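Clearing the bench at Cevthorpe

The repair room at Cevthorpe is on the ground floor, behind the old library, and you get to it by a side door that sticks when it rains. It opens two evenings a week and people bring in lamps, radios, toasters, sewing machines and the odd guitar amplifier. The woman who looks after the room asked me not to print her name, on the grounds that she already gets enough phone calls about toasters. She has been doing it for five years. Before that she worked in the stores at Dunard, where her job was to know where everything was.

I had asked to talk to her about tables. A reader wrote in to say that she could never find a clear surface at home to mend anything on, and that by the time she had cleared one she had lost the will to start. I wanted to know how someone who does it all the time goes about it.

"I start with the table and I don't look at the shelves at all," she said. "People go wrong there. They decide to tidy the bench and an hour later they're sorting a drawer of fuses. The drawer was shut. It could have stayed shut."

Her rule is that only three kinds of thing may be left on a work table at the end of an evening. The first is the job itself, if it is half done and would suffer from being moved. The second is anything too awkward or heavy to go on a shelf. The third is whatever will be wanted first thing next time. Everything else goes back where it lives, and if it doesn't live anywhere it goes in a tray by the door.

I asked what happens to the tray.

"It gets emptied once a month. If I can't say what a thing is for by then, it goes. In March I emptied it and there was a hinge that had been in there three times. Somebody kept taking it out and putting it back."

She is particular about surfaces. The room used to have two pine tables that had come from a school, and she was glad to see them go. The grain was so open that small screws would roll into a crack and stay there. She prefers a smooth, dark, plain top. Bright things show up on it, and most of what people drop is bright. She also likes a rounded corner, having spent years walking her hip into square ones.

"People say a black table shows the dust," she said. "It does. Then you wipe it. I'd sooner see the dust than not see it, if I'm about to put the inside of a radio down there." 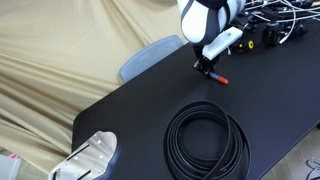 Cables and straps come next, and she has firm opinions about those. She thinks that most of the mess on most tables is something long and thin that has not been wound up. One loose lead will spread over half a bench and catch on whatever is put down beside it. She winds anything long before she puts it down, even if she means to use it again in ten minutes, and she would like everybody else to do the same.

"It needn't be pretty," she said. "I've seen people spend ages getting every loop the same size, with a little tie round the middle. If it's in a ring and it stays in a ring, I'm happy. You can pick it up with one hand. That's all I want from it."

She doesn't wind round her elbow, which is how her father did it. It puts a twist in the lead, and after a few years the twist turns into a break just where it goes into the plug. She showed me how she does it, laying each loop flat into the palm and giving the lead a half turn between finger and thumb as it goes. Flat straps are easier, as they can be rolled up from one end like a bandage. She doesn't pull them tight. A strap rolled tight has a curl in it for the rest of its life, she said, and you end up fighting it every time.

Metal parts are a different matter. Plates and brackets with holes in them are the things she is most careful about, and they are the things that visitors most often pick up and move without asking. A plate with its screws still in it is a record of how something goes together. Take the screws out to be tidy, and you have a plate and a pile of screws.

"I leave the fixings in the holes they came from," she said. "Even if it's only a turn or two. Someone once emptied a whole panel for me as a kindness. All the screws in one jar, lid on, very neat. There were two lengths and they weren't meant to be mixed. It took me most of an evening to sort out."

Flat metal she likes to keep at the corner of the table, out of the way of elbows, with a cloth under it if the edges are sharp. She has scratched one table and doesn't want to scratch another.

Chairs are where she and the rest of the group have not agreed. She would have none. Her view is that a chair collects coats, then a bag, then the box that was supposed to go on the table, and that nobody has sat on it since the autumn. The others pointed out that not everybody can stand for two hours, and she gave way. The chairs now stay on the far side, pushed in, and coats go on the hooks in the passage. She still checks.

I asked about money, as our reader had also wanted to know what it costs to set up a decent place to work. The room at Cevthorpe had a grant of £700 to start with. Of that, £390 went on tables and lighting, and she would spend it the same way again. The tables came second-hand from Arruda when they closed their upstairs office. The rest went on hand tools, a first aid kit and a good many plastic boxes, which she now regrets.

"Boxes with lids were a mistake. Once the lid's on, you've stopped thinking about what's in it. We had 80 of them at one time, and I couldn't have told you what was in half. I'd have open trays if I was starting again. You can see into a tray."

At home, she said, she has less space than most of the people who come in for help. She lives in a flat on Volton Road with one table, and it is used for meals, post and the sewing machine. When she wants to mend something she takes everything off it and puts it on the bed. It all has to be back before she can go to sleep, so it does go back. She recommends this to anyone who has trouble finishing.

For our reader, she had some plainer advice. Clear a space as wide as both your forearms laid flat, and don't bother with the rest. Wind up anything long. Put small parts in a saucer with a rim. If the job is going to run over to another day, do it on a tea tray from the start and lift the whole thing away at mealtimes. She also suggested leaving the tool you were last using on top of the job, pointing at the part you had got to. It looks odd, she said, but it saves ten minutes of staring.

I asked whether she ever just left the lot and went home.

"Of course I do. If the bus is coming I leave it. Then I come in next time and I'm cross with whoever did it."

The repair room opens again on 17th January at the usual times. Bring the lead as well as the thing it belongs to, she asked me to add, and please wind it up first.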